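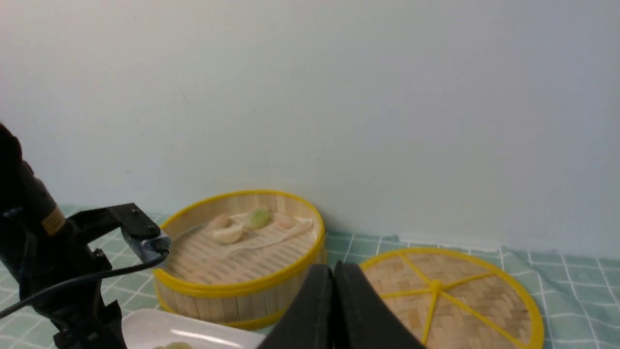
We use cookies to keep you logged in and to measure traffic. Accept all | Manage settings

Frozen dumplings, steaming times and sticking

kettle_moth
Moved into a flat with an induction hob in July and my steaming has gone wrong. Same frozen pork dumplings as before, same pan underneath, and now the bottoms go gluey while the pleats stay chewy on top. Packet says 8 minutes. I've tried 10 and 12. Any ideas?

dunstable_pete
Are you putting them in before the water boils? Induction heats fast but people turn it down too soon. You want a hard boil the whole time.

kettle_moth
Water is boiling when they go in. I turn it to medium after a minute or so.

dunstable_pete
Leave it on high then and keep the kettle handy for topping up.

Marrowfat
Disagree with Pete. A hard boil in a shallow pan splashes up through the bottom and that's your gluey base. Deeper pan, steady simmer, and keep the water well below the basket. I do mine for 11 minutes from frozen.

dunstable_pete
Never had splashing in my life and I've always used a wok.

Marrowfat
A wok is deep in the middle. Hers might not be.

onion_shed
What are you lining it with? I got 200 perforated papers from Badgate for not much and they stopped the sticking completely. Cabbage leaves work as well but they go soggy.

kettle_moth
Nothing at the moment, just a wipe of oil. Pan is a Plavwood one, fairly shallow. I'll order the papers.

tansy44
Papers are a waste. Oil is fine if you let the dumplings sit for two minutes with the lid off before lifting them. Also don't let them touch, they swell.

onion_shed
Tried that, still tore them. Thin skins tear whatever you do.

kettle_moth
Update. Used a deeper pan, papers, and 4 dumplings at a time with the heat at about two thirds. 11 minutes. Skins cooked through and nothing stuck. Slow for feeding two people though.

Marrowfat
Get a second tier and swap them over halfway.

dunstable_pete
Or put the heat up.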